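Drorko Sabbath timer, the 7-day model

We keep the Sabbath and go through a lot of timers. The old pin dial in the hallway finally stripped its gear in January, so I ordered the Drorko, which lets you set a separate program for each day and has a holiday mode for a two-day festival that runs into Saturday.

Setup took longer than it should. The buttons are small and the booklet skips the part about saving the program (hold the clock key until it beeps). After that it was fine. You get 6 on/off pairs per day, enough for the hall light, the bedroom lamp and the hot plate if you have one timer on each.

It has run for 6 weeks without drifting. We had one short power cut and it kept the time. The screen doesn't light up, which I like on a Friday night. The click when it switches is loud enough to hear from bed.

The maker rates this one for lamps and plates up to 500 watts. Our urn draws more than that, so it stays on the heavy Brirnwood timer in the kitchen.

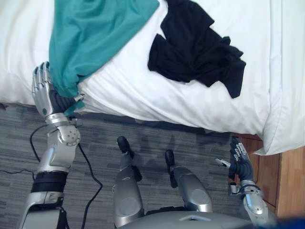
Teal and black clothes lying on the white sheet.

The cover over the buttons is the weak point. It pops off if you brush past it, and a child could change the program. I put tape on ours. I would buy it again for a bedroom, less so for a hallway.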